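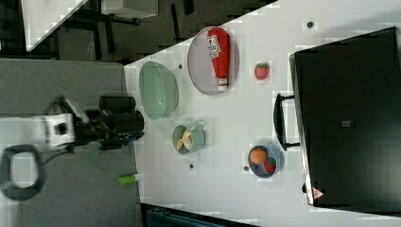 Anca Avram wrote to us that she stopped buying tomato sauce in big bottles, that her family of four never reached the bottom before the use-by date, and would we please say something about the shared breakfast table before winter is over. So this month the kitchen item is about the table.

First, the fruit. We order it from Haddad, and the box comes before 7 in the morning. Strawberries are dear in July and they go soft quickly, so please take them from the fridge only when you want to eat them. Oranges can stay in a bowl on the table the whole week with no harm. Bananas should be kept a little apart from the other fruit, if there is room. If you peel a banana and want only half, put the other half in a mug or a small bowl with a cover and write your name on it. Last month a few halves were left without a name and they had to be thrown away.

About the ketchup, Anca has a point. Many of us leave the bottle lying on its side on a plate, and when the cap is not closed well the sauce runs out and dries there. Please close the cap until you hear the click. After opening, the bottle goes to the fridge door. We will try the smaller bottles from next order and see if they are finished in time.

The toaster oven has now a place at the end of the white table. It may become very hot on the top, so do not put plates, tea towels or bread bags over it, also not for one minute. Leave some space between the door and the dishes, because the door opens forward and a mug standing too near will be pushed. For toast, about 4 minutes is enough for normal sliced bread. For frozen rolls please begin low and look often. The crumb tray must be emptied by the last person of the morning, when the oven is cold and the plug is out.

Otis Ferreira asked if he may bring his own dishes from home, as his favourite bowl is the right size for porridge. Yes, you may, but the kitchen cannot be responsible if it breaks. Shared dishes of every colour go back to the same shelf, oval plates at the bottom and bowls on them. Mugs are kept on the left side.

The fruit box costs us 60 dollars each time and there is still 13 dollars in the jar from June. If you eat from the box regularly, a small coin now and then is welcome. The next order goes out in the middle of the month. Please write your wishes on the paper beside the fridge, with clear letters.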